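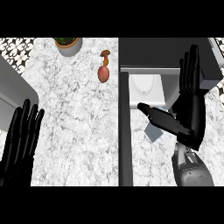 3.2 Gathering demonstrations in simulation

We recorded 700 kitchen episodes for Wilemard, all of them in simulation, and kept 197 for testing. My co-author Xuelian Yu did most of the driving – I'm much slower, and my arm paths wobble! We left those wobbly runs in, so the learner gets to see more than one style of driving.

Small food items and a potted plant share the marble counter with the microwave (Figure 2). We like that bit of clutter, but the door is what gave us trouble. Early on we only saved the final joint positions, and the policy had no clue how to follow the swing, so we went back and logged the whole motion.

Figure 2. Gripper fingers against the end of the open microwave door, seen from overhead.
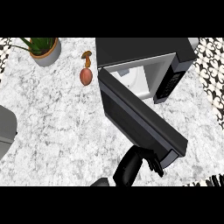

3.3 Cleaning up the episodes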